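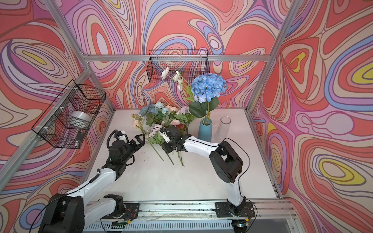

## Session 7: A fault in the flower cell

Case: the two-arm cell at Nirov, Erkau site. The task is to sort artificial flowers from a pile into two vases, one of glass and one of ceramic. During a run in May the right arm stopped with its gripper closed on several stems. The left arm did not stop. It continued its own program and pulled on a stem that the right arm was still holding.

The log from the Senon controller shows this order:

1. The right gripper reports a higher current than expected.
2. The right arm goes to protective stop.
3. The stop message to the left arm is sent, but the left arm reads it 48 ms later than the limit allows.
4. The left arm moves 8 cm before an operator presses the emergency stop.

No person was hurt. One gripper finger was bent.

### Where the two arms come close

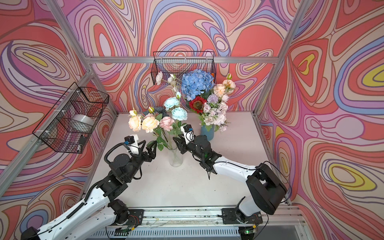
*Photo: Eichhorn teaching lab, course material*

At the glass vase, the open grippers are on both sides of the stems, so a late stop is more serious in this position than at the edge of the table. Please mark the shared zone on your worksheet before you read the fault report.

**Terms.** A *protective stop* is started by the controller. An *emergency stop* is started by a person. In the report these two words are mixed in 3 places – find them.

### For next time

- Draw the stop signal path for both arms.
- Propose one change in wiring and one in software.
- Explain why a lower speed alone does not remove the fault.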